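Cleaning out and selling off an old desktop
Posted June 15, 2020 by Gun-woo Yoo

Quick one, been meaning to write this up since May. You have an old tower in the closet. You want it gone and you want some money for it. Do it in this order.

Before you open anything

Get your files off. All of them – photos, tax stuff, browser bookmarks, that one folder on the desktop called "new new". Copy to an external drive, then open a few files from the copy and make sure they work. Sign out of everything. Deauthorize whatever music or design software counts your installs, otherwise you'll be on hold with someone later.

Then wipe the drive. Or pull it and keep it, which is what I do. Buyers don't care much, a used drive isn't worth a lot anyway.

Opening up

Shut down, switch off at the back, unplug everything. Hold the power button in for 20 seconds. Lay the case on its side somewhere with good light, panel off. Touch bare metal before you touch parts and keep doing it as you go.
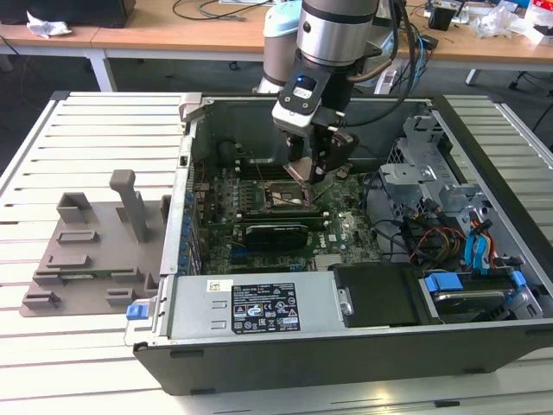

Dust next. Take it outside if you can. Short bursts of canned air, can upright, hold the fan blades still with a finger. Don't use the vacuum. Don't use a wet cloth. Front grille gets missed every time, pop it off and wash it in the sink if its plastic only, let it dry overnight.

Sell whole or sell parts?

Depends how old. My rule: if it still boots and runs a current browser ok, sell it whole. If not, part it out. Memory and graphics cards go first. Boards are slow. Cases are a pain to ship, give those away.

My last one I split. Board and memory went to a guy on Umik in 2 days, the power supply sat there for 22. Rostetti (the used parts place near me) offered cash on the spot but low. Fine if you're in a hurry, I usually am.

Taking cards out: remove the screw at the bracket, find the little latch at the end of the slot, press it, pull straight up. No rocking side to side. If it won't come you missed a screw or the latch. Same for memory, open the clips first.

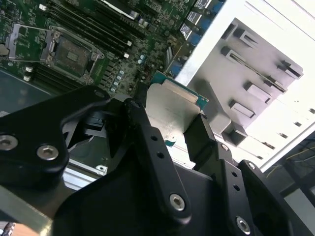

Bag every part as it comes out. Anti-static bags, not sandwich bags. Write the model number on masking tape and stick it on the bag right then, not "later". Screws in a jar.

The listing

Photograph the label, the ports and any damage. Say what you tested and how. "Worked when pulled" is fine if true. Look up what the same part sold for, not what people are asking – big diffrence.

Packing: double box for anything heavy, Dramell sells a foam sheet that cuts easy with scissors. Padding on all sides, shake the box, if it moves add more.

Leftovers go to e-waste. Check your town's site for drop off hours. Cha on Mill Street takes cables too, any kind, no charge.

Will add a bit on old monitors when I get to it.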